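### Do we need the box inside the box? 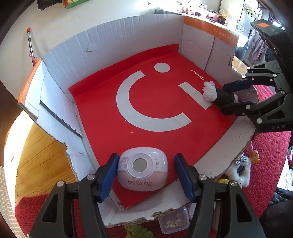 *A My Melody gadget on the red MINISO sheet, in a carton with torn edges.*

Selamawit Ejigu wants the Harnum swap table to take small gifts only if they arrive in their original packaging. I'm not convinced. Her case is that people trust a boxed item more, and that a boxed item is easier to stack. Maybe so. But a carton with ragged brown corrugation along the rim won't stack for long, whatever colour it's printed, and I doubt anyone picks up a pale pink My Melody thing for the cardboard.

Intan Siregar tells me we paid $169 last year to have flattened boxes taken away. I'd like to see that number go down before we ask for more of them.

My offer for February is a trial of 2 tables, one boxed and one loose, same hours, same sort of stuff – and we look at what's left on each at closing. If the boxed table clears first I'll say so in this newsletter. Items to the side door by 4 p.m., please, with batteries taken out.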